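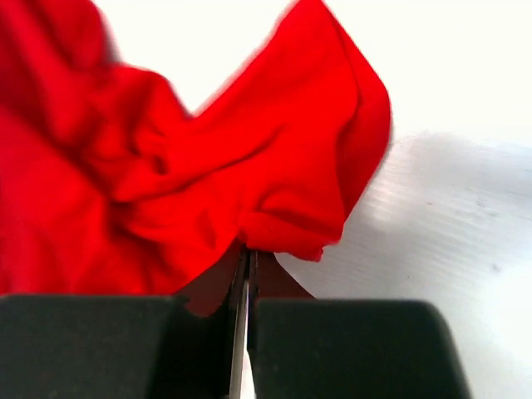 Re: choosing the second grasp from the wrist view only

The short answer to the question below is that we stopped asking the network for a corner and asked it for an edge instead. In the Rurkard set every grasp point was marked as a cloth corner, and corners are hard to find once a garment has been lifted in a heap. A hem is much longer and shows up more often. With the red cloth pinched between the fingers, the seam runs down the right-hand margin of the raised part as a faint darker line, beside an edge that is crisp against the white, while the one corner in view is a small point hanging beside the grip. A label on that corner teaches the network very little. A label along the seam gives it a whole line of places to go next.

We relabelled 900 wrist images on that basis. It was slow work and I would not want to do it again without the drawing tool from Wundumitz, which lets you drag a curve along a fold and correct it afterwards. Of those, 510 had a hem you could follow for more than a finger's width. The rest were kept in as negatives, and that matters, as the first version of the network saw hems in every deep crease.

On 4 Feb-type questions of timing (see the older thread) I have nothing new to add.

You wrote:

> We have tried the Sánchez method on our own bench and the
> first grasp is fine, but the second is poor. It goes for the
> nearest fold nearly every time. Do you use a fixed overhead
> camera as well, or is it all done from the wrist? Also, does
> it matter if other cloths are left on the table? Ours gets
> confused between two items of a similar colour.

All from the wrist in this version. We did have an overhead view in the Arnov trials, but the arm blocked it at the moment we needed it most, so we dropped it from the input and the results were no worse.
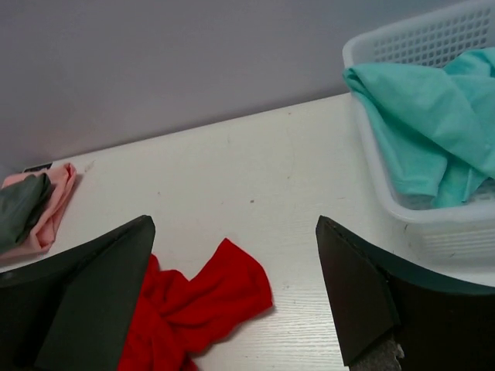
Oskel

Other cloths on the table do matter, and I would leave them there for training. The pink one with the dark grey-green one lying partly over it is the sort of case I mean: the border between two items looks very like a fold in one item, and the network has to learn the difference. The teal cloth over the rim of the basket is easier, as the colour is so far from the red one on the table.

For two items of a similar colour, try masking by depth before you mask by colour. We use 2 passes, one to cut out the item nearest the fingers and one to look for the hem inside that cut-out. If the first pass is wrong the second has no chance, so check it on its own first - save the masks and look through them by eye.

The weak point is still thin, shiny material. The depth reading breaks up and the mask comes out in pieces. I have a run of 4 settings queued for July and will post the numbers to the list, good or bad.

The label format is plain text, one curve per line. I can put the files up if more than one group wants them.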